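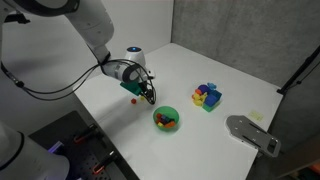
Caderno de laboratório: Oficina de Conservação de Papel
Entrada de 22 de janeiro de 2024
Responsável pelo registo: Noreen Ansari

Prosseguiu-se o tratamento do fundo Trasovia, composto por 523 fólios manuscritos com tinta ferrogálica. A entrada anterior deste caderno, relativa a novembro, terminava com a avaliação do estado de conservação do primeiro maço. Confirma-se o diagnóstico então feito: acidez generalizada, halos castanhos em torno da escrita e perdas de suporte nos fólios em que a tinta foi aplicada com maior carga.

Mediu-se o pH superficial em quatro fólios do segundo maço, com elétrodo de contacto e água desionizada. Os valores mantêm-se claramente ácidos e são mais baixos junto à dobra central. O teste com papel indicador de batofenantrolina deu coloração magenta em todos os pontos ensaiados, pelo que se considera confirmada a presença de iões de ferro(II) livres.

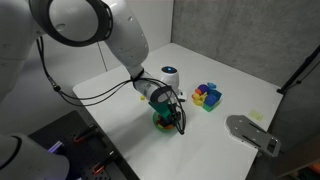 Gianni Bassi propôs que se adiasse o banho de fitato de cálcio nos fólios com selo de lacre. A proposta foi aceite. Esses fólios serão consolidados localmente com papel japonês previamente revestido de gelatina, reativada com o mínimo de humidade, e guardados em pasta separada. Os restantes seguem o procedimento habitual: humidificação com etanol e água, fitato, bicarbonato de cálcio e reencolagem com gelatina.

Ensaiaram-se duas concentrações de gelatina em papel de trapo sem valor documental. A mais fraca deixou o suporte flexível, mas com pouca resistência ao manuseamento. A mais forte produziu ligeiro brilho à luz rasante. Akinyi Mwakalinga preparará uma concentração intermédia e registará o resultado na ficha respetiva.

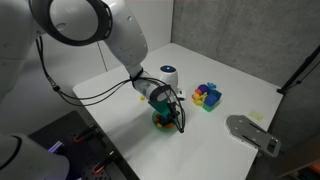
Quanto a materiais, o papel mata-borrão da Bellivari chegou com gramagem inferior à encomendada. Pediu-se a substituição. Restam mais de 1.000 folhas de não-tecido de poliéster, quantidade suficiente para o segundo maço.

Pendente: rever a numeração a lápis dos fólios soltos, em que há um salto por explicar. Gaetano Messina consultará o inventário antigo antes de se alterar qualquer cota. Até lá, mantém-se a ordem física encontrada na caixa.

Entradas relacionadas
Fundo Trasovia: avaliação do primeiro maço
Preparação da solução de fitato de cálcio
Remendos com papel japonês revestido de gelatina
Registo de humidade relativa do depósito

Contacto: secretaria da Oficina | © Oficina de Conservação de Papel | Voltar ao topo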